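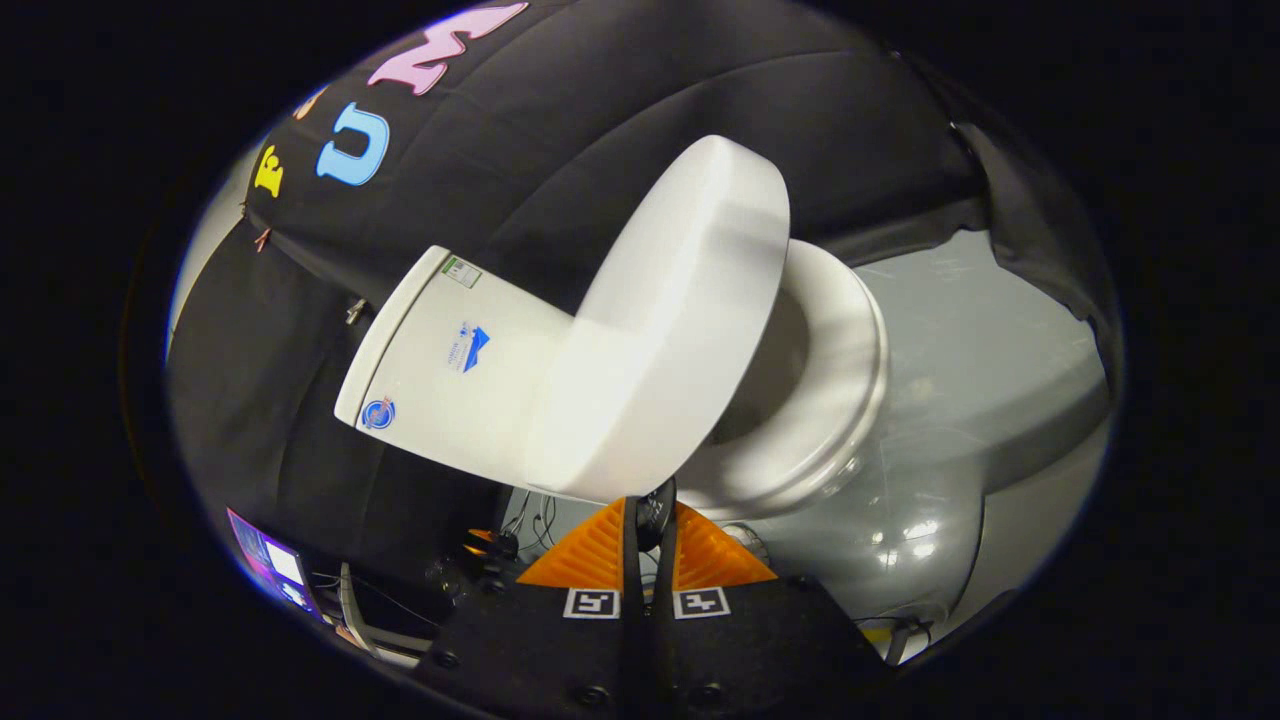 For most of its history the household toilet has been designed to be overlooked. Museums have followed suit, collecting teapots and typewriters by the shelf while the fixture that every visitor knows best stayed in the staff corridor. The Altasari Museum of Domestic Life in Vutumbridge has spent the past year correcting that omission, and its sanitary ware gallery is now open to the public.

The gallery holds 60 fixtures drawn from a study collection of 1,014 pieces. Much of that collection came from the Acharya showroom, a plumbing supplier that closed its doors in November and transferred its back stock to the museum under a long-term agreement.

"People expect the oldest object to be the one that matters," said Satish Krishnan, the museum's curator of household design. "I would direct them first to the plain white ones. A tank, a lid, a seat and a bowl have to agree with each other, and the eye notices at once when they do not."

A white ceramic model with a rectangular tank makes the case well. The flat face of the tank carries three small decals, among them a blue triangular logo resembling a mountain and a round emblem in blue and red. Against it stands a thick lid with rounded edges, raised to show the glossy oval of the seat. The straight lines belong to the tank and the curves to everything else, an arrangement that many bathrooms in the region still share.

Decals present a particular question for conservators. Homeowners commonly peel them off within days of installation, and the adhesive can discolor even when they are left alone. The museum's policy is to keep every label where it was found. Cleaning is done with a soft cloth and distilled water, and metal fittings are treated separately.

Display proved more difficult than cleaning. Glazed ceramic returns every light source in the room as a bright spot, and the first trial hang in the Broluvholm wing was abandoned after 8 days. Black fabric was adopted in place of painted walls. Large felt letters in pink, light blue, orange and yellow bring color to the dark cloth - a decision that divided the design team until school groups began to arrive.

The museum anticipates 1,000 school visits in the gallery's first season. A printed guide to the collection is available at the front desk, and study access to pieces in storage may be arranged in writing with the curator's office.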